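Notebook > Workshop > Diary

17th August

Print this entry | E-mail this entry

Budget day. I had promised Kerstin the numbers for next year by lunch and got them to her at four. The request now has three parts: a second pair of arms, spare fingers, and a proper table for the new room. The arms are the only part anyone will argue over.

Sombat thinks we should wait until December and see if Gulero drops its price. He may be right. Their quote is 4000 an arm with the wrist camera included, and Namano came in lower but charges separately for the camera, the mount and the cable set. By the time Uthai had added those up on the back of the quote, the gap was 416, and Namano wants eight weeks for delivery. I wrote both down and recommended Gulero. I don't want to learn a second set of drivers for 416.

Spare fingers are 896 for the full box. We could print our own for less, but the last printed set from Boonyarit flexed at the tips and we spent most of a week blaming the software. I kept the 896 in. Kerstin will ask about it and I have the answer ready.

The table I put down at 400. Wiroj says he can build one for half that. He said the same about the shelves.

Sibusiso spent the afternoon on the card work, one arm on the card and the other on the sleeve pages. I sat with him for a while because I need to know whether this job can be done with the fingers we have or whether the narrow ones have to go in the request too. Thin plastic is the hard part. A page has to be taken by its edge, and the broad fingers don't leave much room to see what they are doing. He would like the narrow ones. I told him to give me a week of results with the broad ones first, then I can put a figure next to it.

Also talked about a service contract. Candance offers one that covers both arms, two visits a year. I left it out. We have done our own cables and connectors up to now and Uthai would sooner keep doing them. If the second pair is approved I will look at it again - four arms is a different amount of work for one person.

Things still to do: ask Gulero if the quote holds past the end of the month, get the freight cost in writing, measure the door of the new room. Send Kerstin the corrected page two, where I had the spare fingers listed twice. 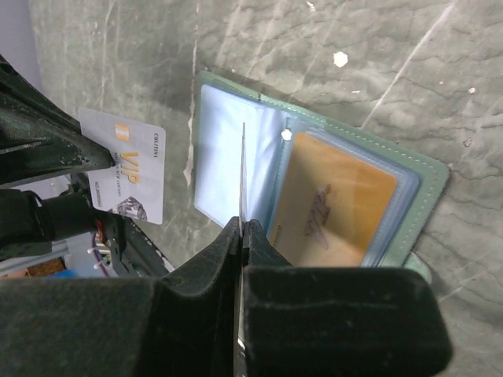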